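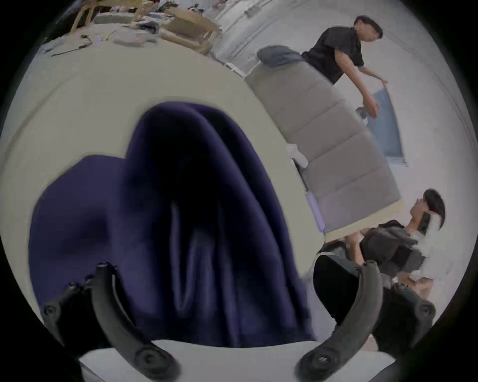

Minutes of the team meeting held 2018-02-12 in the front room at Conarmont House

In the chair: Jae-in Koo
Notes: Ramiro Barrios
Nine of us present in all, which made for a very full room and a very welcome one. Apologies from the Bandov Street household, who had a boiler visit.

Jae-in opened by thanking everybody for coming out in the cold, and by thanking the second-floor household in particular for letting us meet among their things. She said she would try to keep us to an hour (we ran over, but not by a great deal, and there was cake).

Minutes of the January meeting

Read and agreed, with one small correction. The sorting shelves came from Sotomayor and not from Grunitz as written. Ramiro apologized for the mix-up and has fixed the copy in the binder.

Matters arising

The dryer on the lower level has been looked at and is back in use. The lint tray still sticks a little, so please ease it out gently and don't yank. The missing pillowcases from the last linen round have come home, all except a striped one that we have agreed to stop asking about.

The sofa

We spent longer on the gray sofa than anyone had planned. It's a lovely comfortable thing, but with the seat and back stitched off into all those sections, crumbs and threads settle in the seams, and a quick pass with the flat of the hand only moves them along. Jae-in suggested the soft brush first and then a damp cloth along each line of stitching. This was tried on a small stretch by the arm before the meeting and people were pleased with it.

There was also a good deal of talk about clothes and cloths being put down on the sofa, or over the back of it, on their way to somewhere else. We all do it. It was agreed that anything still there at the end of the evening gets folded by whoever is last up, and that no one is to be cross about it.

The table

Papers and laundry have been sharing the wooden table, and a gas bill spent a week inside a stack of dish towels. Papers are to go in the tray by the door from now on. Ramiro will find a tray. Small things can stay on the table for the time being, until we have settled on a bowl or a basket to put them in.
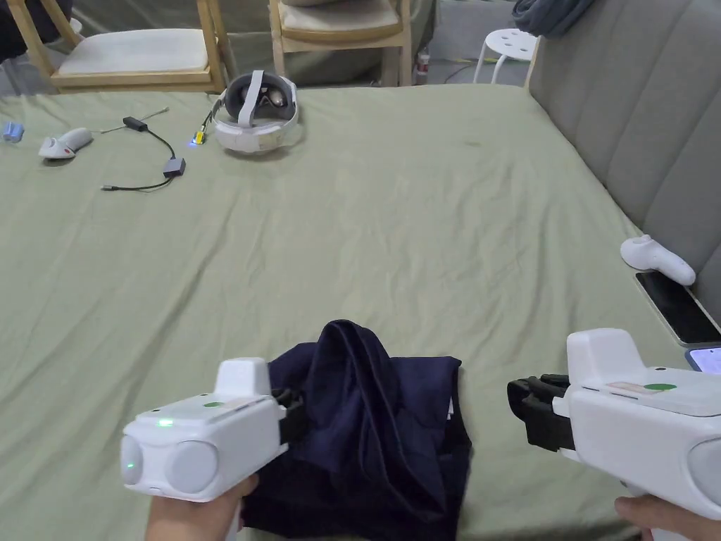 Conarmont House Laundry and Soft Furnishings Team

Folding on the bed

Jae-in reminded us that the bed is the best folding surface in the place, as long as it has been made first and the sheet pulled smooth. The sage-green one does wrinkle, and several people said they had given up fighting it. We agreed that a wrinkled sheet will do perfectly well for everyday folding, and that we'd save the smoothing for shirts.

Phones, cables and the like should be moved to one side before a big pile comes in from the dryer. Someone's phone went into the airing closet in January, tucked inside a bath towel, and was only found when it rang.

For dark things, such as the navy pieces, we will shake them out and pick off any fluff before folding, and do them apart from the towels. Ramiro showed us how he does a heavy top: face down, sleeves across the back, bottom edge up to the shoulders. There was a friendly disagreement about whether to fold in half or in thirds. We did not vote. Please fold in whichever way fits your own shelf.

The headboard wants the same brush treatment as the sofa, going down the channels from the top.

Supplies

Jae-in has priced a box of 100 wooden clothespins at 19 dollars, and this was approved gladly, the old ones being in a sorry state. We also need three more mesh bags and a new lint roller. Ramiro will pick these up on his next trip to town and bring the receipt.

Any other business

A request came in for a mending evening, with tea, and there were plenty of hands up for it. Jae-in will ask around about a sewing machine. Buttons of all kinds are welcome in the jar by the sink.

Next meeting

Same room, same time next month. Bandov Street have offered to bring soup.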